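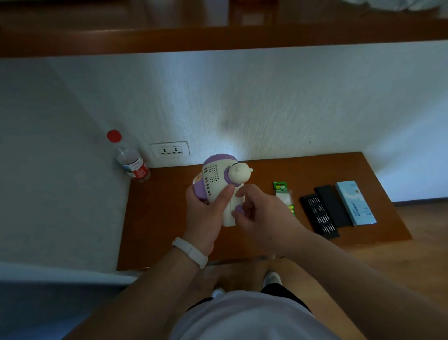 Granisia Broadfork, 13-tine bed model

We have been using the Granisia on our own vegetable beds at Grasereo since March, and we like it so much that we now keep it in stock all year. If you grow in permanent beds and want to loosen the soil without turning it over, this is a lovely tool to own.

The fork goes straight down into the bed, you step up on the crossbar, rock back a little, and the ground lifts and cracks open underneath you. The layers stay where they were. Worms stay where they were too! Then you pull it out, step back a hand's width and go again. Nanna Hafstein, who grows carrots and beetroot for our veg boxes, did a whole bed before breakfast the first time she tried it and came in asking if she could keep it.

The tines are forged and slightly curved, 300 mm long, which is deep enough for parsnips and long carrots on most soils. The handles are ash, oiled and unvarnished, and they come off with two bolts each, so the whole thing will go in the back of a small car. There is a shorter version with 200 mm tines for shallow or stony ground (same head, same handles), and the tine sets can be swapped over if you move to a different plot.

Best used when the soil is moist but crumbles in the hand. On heavy clay, take smaller steps and don't try to reach full depth in the first year. Saoirse Sheehan has a very sticky plot by the river and went down half way the first autumn, then all the way the following spring, and her leeks were the best we've seen from that field.

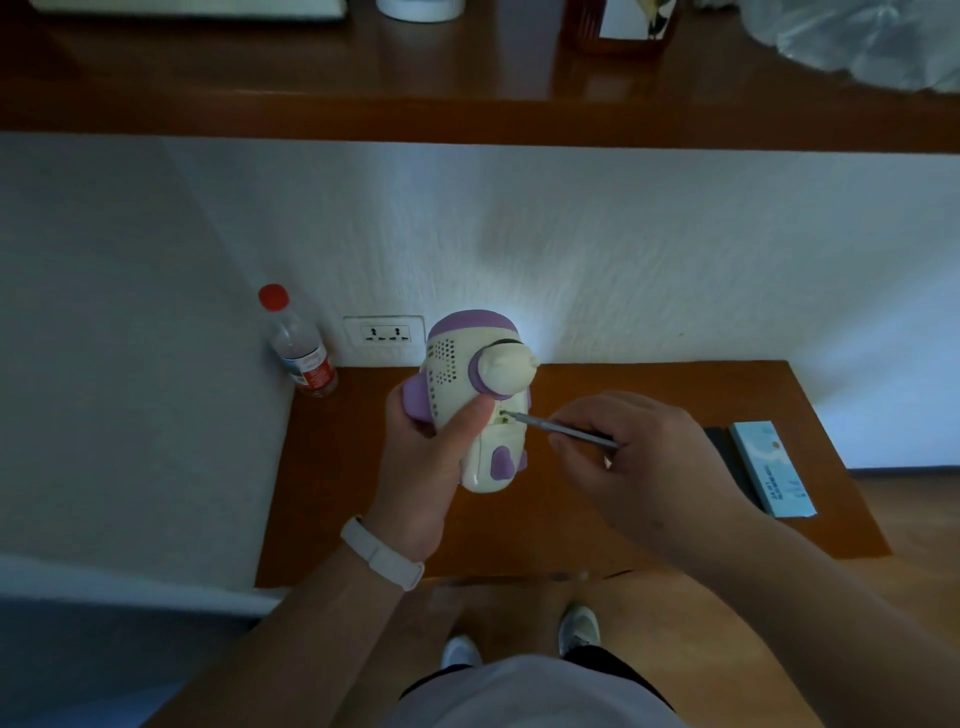

Can I use the broadfork on ground that has never been dug?
It will struggle in old turf. Cover the grass with card and compost for a season first, or lift the turf with a spade, and then use the fork to open up what's underneath.

Details

Maker: Lukoševičius
Tines: 13, forged steel, replaceable
Tine length: 300 mm (200 mm on the short version)
Handles: ash, pair, bolt-on
Guarantee: 1,095 days on the head and tines, handles not included
Supplied with: spanner, four bolts, spare washers

Goes well with the Drarik bed rake, which has a head the same width as the fork, so one pass behind it leaves the bed ready for sowing. We follow it with a thin layer of sieved compost and drill straight into that.

Spare handles and single tines are kept on the shelf and go out by ordinary post. Tines are sold one at a time, bolts included.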